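How many demonstrations for one bottle task, and should I keep the table messy?

Posted by holtmont_desk on 10/5/19
Tags: demonstrations, hand-held gripper, wide lens

Hello everybody. I am collecting examples for a small policy that must take hold of a drink bottle and put it on a round coaster. I use a hand-held gripper with a wide lens, so there is no arm in the collection, only my hand. We record in our meeting room in Ceston. Until now I have 34 demonstrations and my plan is 300.

I have two doubts. The first is about the other things on the table. My colleague wants to remove all of it, the mug, the boxes, the papers and the power strip, and record on a clean table. I prefer to leave it, but I can not explain very well why. The second doubt is about the ceiling. The lens sees a lot of it, with many lights, and I am afraid the policy will learn the lights and not the bottle.

I put three views so you can judge.
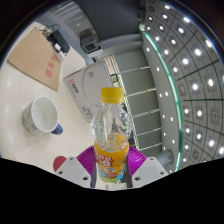
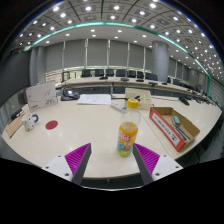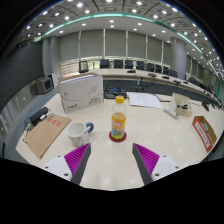
Same bottle with the yellow cap in all three. Coaster under the bottle in the third view.

If it matters, the policy will run in the same room first, and after that in our second room, where the table is dark. Thank you for your patience with my English.

villca_rig

Leave the things on the table. If you clean it, your policy sees a clean table 300 times, and the first day somebody leaves a cup there you will have trouble. We made this mistake in the Ellden project. We recorded 1297 demonstrations on an empty bench and the success went down very much when we moved to a normal office.

But messy is not enough, it must also change. Move the mug to another side after every few demonstrations. Turn the white box. Take the papers away for a while and bring them back. If the mug is always left of the bottle, the policy can use the mug to find the bottle, and you will not notice until you move it.

The same for your start position. Begin sometimes from higher, sometimes from the side. I write the position of bottle and coaster on a paper before each group, so later I can see which places are missing.

About the ceiling I would not worry for the first room. For the second room you need demonstrations recorded there too, even if it is a small part. A dark table is a big change.

tapeandfoam

just crop the ceiling. worked for me

villca_rig

Be careful with the crop. If you also calculate the gripper position from the same video, do it on the full picture first, the ceiling edges and lamps can help the tracking. Crop only what goes to the training.

holtmont_desk

Thank you both. I will keep the full video and crop only a copy. Tomorrow I will begin with groups of 6 demonstrations and change the objects between the groups. One more thing, does it matter if I release the bottle slowly or fast? My colleague is much faster than me and our recordings do not have the same length.

villca_rig

Both are fine, but do not stop and wait above the coaster. The policy learns the waiting also.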